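Ticket n° 92-11 – Nappe bleue qui glisse et qui remonte au bord
Catégorie : Linge de table / Fixation
Ouvert par : Hélène Gill
Statut : en cours

Message initial

Bonjour à toute l'équipe Nosley,

Je vous écris pour ma nappe bleu clair, celle avec les ronds pastel, achetée chez vous au mois de mai avec le lot de clips Jonton. Je l'aime beaucoup, je le dis tout de suite, le tissu est joli et mes petits-enfants adorent les taches de couleur (la grande passion du moment, c'est de poser un biscuit sur chaque rond). Mais elle glisse ! Ma table a un bord arrondi, et dès que quelqu'un s'appuie dessus, toute la nappe part d'un côté. Au bout d'un repas, ça pend jusqu'aux genoux à gauche et on voit le plateau à droite.

Les clips, j'en ai mis quatre, comme sur la notice. Ils tiennent bien sur le buffet, qui a un chant droit, mais sur la table ronde ils se mettent de travers et finissent par sauter. J'en ai retrouvé un sous le radiateur.

Est-ce que je m'y prends mal ? Merci d'avance, et désolée pour le roman.

Hélène

Réponse du support (Marcelino Furtado)

Bonjour Hélène,

Merci pour votre message. Pouvez-vous me préciser l'épaisseur du plateau, la matière du dessus et la façon dont vous avez lavé la nappe depuis l'achat ? Les clips Jonton sont prévus pour des plateaux de 11 à 27 mm. Si vous avez utilisé un assouplissant, dites-le-moi aussi.

Marcelino

Réponse d'Hélène

Rebonjour Marcelino,

Alors, j'ai sorti le mètre de couture : 19 mm au milieu du chant, mais c'est arrondi dessus et dessous, donc sur le bord même c'est bien plus mince. Le dessus est verni, très lisse, c'est une table que j'ai rachetée à une voisine et je n'ai jamais su ce qu'elle avait mis comme vernis. Pour le lavage : deux fois en machine à 30 degrés, et oui, assouplissant les deux fois. Je plaide coupable, j'en mets partout, même dans les torchons.

Détail qui compte peut-être : sur l'autre table, à côté, j'ai mis la nappe bleu marine avec les petits palmiers, lavée exactement pareil, et elle ne bouge pas d'un poil. Celle-là vient de chez Rocha, pas de chez vous, je ne sais pas si j'ai le droit d'en parler ici. Le dessus de cette table-là est brut, par contre.

Réponse du support (Marcelino Furtado)

Bonjour Hélène,

Vous avez tout à fait le droit ! Le plateau brut explique sans doute la différence. Je vous propose ceci, dans l'ordre :

1. Relaver la nappe à 30 degrés, sans assouplissant, avec moitié moins de lessive que d'habitude.
2. Dégraisser le plateau avec un chiffon humide et un peu de savon noir, laisser sécher une nuit.
3. Poser la nappe sans les clips et me dire de combien elle se déplace pendant un repas.

Si cela ne suffit pas, on passera au sous-nappe antidérapant.

Marcelino

Réponse d'Hélène

Bonjour Marcelino, me revoilà.

Lavage fait, sans assouplissant (ça m'a coûté, elle est un peu plus raide, mais bon). Table nettoyée mercredi soir... non, je dis une bêtise, jeudi soir, et nappe remise le lendemain matin. J'ai fait le test au petit déjeuner, tout le monde à table, interdiction de tricher. Résultat : elle a bougé d'une largeur de main. C'est mieux, avant c'était le double, mais il y a encore de quoi renverser un verre.

J'ai aussi remarqué que le tissu n'est pas tout à fait à plat quand je le sors de l'armoire. Il y a le pli du milieu qui reste marqué et qui fait comme un petit pont, et je me demande si la nappe ne commence pas à glisser par là. Je l'ai repassée sur l'envers, à fer moyen, directement sur la table avec une serviette dessous – ma mère ferait des bonds – et le pli est parti presque partout.

Pour les clips, mon gendre Yevhen a eu une idée : couper des petits morceaux de chambre à air de vélo et les glisser à l'intérieur, là où ça serre. On en a équipé deux. Ils tiennent nettement mieux que les deux autres ! C'est laid, mais c'est sous le rebord, qui va regarder ?

Note interne (Raíssa Aguiar)

Reprise du dossier pendant les congés de Marcelino. Le problème de bord arrondi a déjà été remonté par un client, Valdir Nogueira, avec les mêmes clips. Sa solution avait été le sous-nappe Jolley, coupé deux doigts à l'intérieur du bord. À proposer à Mme Gill. Ajouter « chant droit uniquement » à la fiche des clips.

Réponse du support (Raíssa Aguiar)

Bonjour Hélène,

Je prends la suite de Marcelino. Bravo pour la chambre à air ! Gardez-la en attendant. Je vous envoie gratuitement un sous-nappe antidérapant Jolley, à découper aux ciseaux. Laissez deux doigts de marge à partir du bord, sinon il dépasse dans l'arrondi et il fait une bosse. Pensez aussi à vérifier sous la nappe avant de la tendre, la moindre miette la fait rouler.

Raíssa

Réponse d'Hélène

Bonjour Raíssa,

Reçu ce matin, merci, c'est rapide ! Je l'ai découpé avec les gros ciseaux de cuisine, un peu en zigzag d'un côté parce que le téléphone a sonné en plein milieu, mais une fois recouvert on n'y voit rien. J'ai bien laissé les deux doigts. La nappe est posée par-dessus, tirée du centre vers les bords, sans aucun clip pour le moment.

Premier essai : j'ai appuyé les deux mains à plat et poussé franchement. Rien. J'ai poussé de biais, elle a fait un pli mais elle n'est pas partie. Je ne crie pas victoire, il faut encore voir avec les petits, qui s'accrochent au rebord pour monter sur leur chaise. Ils viennent dimanche, ce sera le vrai test.

Une question quand même : est-ce que le sous-nappe peut marquer le vernis à la longue ? J'ai eu le coup avec un tapis de salle de bain qui avait laissé un quadrillage sur le sol, impossible à rattraper. Si vous me dites qu'il faut l'enlever tous les soirs je le ferai, mais je préfère le savoir maintenant. Et s'il se lave, à combien ?

Pour les clips, je garde les deux de Yevhen au cas où, et les deux autres sont retournés sur le buffet où ils sont très bien. Laissez le ticket ouvert jusqu'à lundi si c'est possible, je vous raconte le repas de dimanche.

Hélène 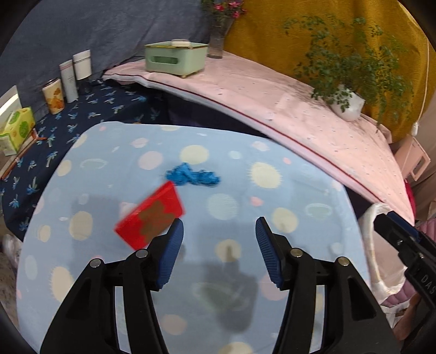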